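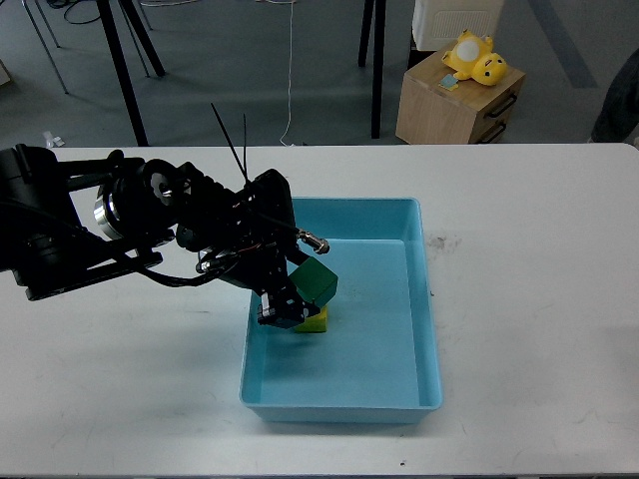 Posted by shen_lab_instructor in Student Projects > Manipulation, August
Reading time: 4 min

This thread is opened for the Grimesley course section and for any other members who wish to contribute. The assignment for the second half of the term is block stacking inside a tray, using one arm. The green cube is to be placed on the yellow block and released, and the stack must remain standing after the gripper has withdrawn. Teams have submitted 347 demonstrations to date. The target set in the course outline is 600.

Before the remaining sessions are scheduled, I would like comments on two questions. First, whether demonstrations in which the cube is tilted in the gripper should be kept in the training set. Second, whether the blocks should continue to start near the corner of the tray or be placed anywhere on its floor.

Replies are requested by the end of the month.

gokano_team2
Our team recommends that tilted grasps be kept. The photograph at the top of the thread shows an ordinary grasp for us, with the green cube at an angle over the yellow block. If all such cases are removed, the trained policy will have no record of how to lower a cube that is not level. We reviewed our own submissions and found 44 with a visible tilt. We would not like to lose them.

On the second question, we have no objection to wider placement.

naltel_reviewer
I must disagree with the previous reply in part. A tilted grasp that is corrected before release is useful. A tilted grasp that is released at an angle teaches the policy to drop the cube on its edge. These are different cases and they should carry different labels. The current submission form has a single field for the outcome and does not allow the distinction to be recorded.

I would also ask that teams state in the notes whether the operator paused above the lower block. Long pauses have caused difficulty in training for our section.

gokano_team2
The distinction is a fair one. We are willing to label our 44 submissions again, provided the form is changed first.

bench_hours
A practical matter concerning placement. The sloped walls of the blue tray affect the approach. When the lower block is close to a corner, the fingers have little room to open, and several operators in our group compensate by turning the wrist. If the starting position is to be changed, I suggest that it be changed for all teams on the same date. Mixed data from the two arrangements would be hard to compare.

I would further request that the cable along the forearm be checked at the start of each session. It hangs in a loop under the arm, and during low approaches our operators have been watching it instead of the blocks.

naltel_reviewer
I support a common date. I do not support abandoning the corner position altogether. The final evaluation in the course outline includes corner starts, and a policy that has never seen one will perform poorly. Half of the remaining demonstrations could be taken from each arrangement.

quiet_encoder
May I ask whether the lighting will be held constant? The shadow of the arm falls across part of the tray, and the two visible sides of the green cube already differ in shade. Our color threshold was set in the morning and had to be set again at 3 p.m.

shen_lab_instructor
Thank you for these contributions. The following will apply from the next session.

The form will have 2 outcome fields, one for the grasp and one for the release. Tilted grasps are to be kept. Tilted releases are to be submitted but will be excluded from the first training run.

Starting positions will be divided equally between the corner and the open floor of the tray. Teams will receive a placement list.

Lighting will not be controlled. Teams that depend on a fixed color threshold should review that decision.

bench_hours
Please confirm whether the cable check is now required or only advised.

shen_lab_instructor
It is required. The checklist at the bench will be amended.

gokano_team2
We note the ruling on lighting and wish to record that we would have preferred otherwise. Our relabeled submissions will follow once the form is available.

Contact the forum office | Copyright Grimesley Student Robotics Forum | Back to top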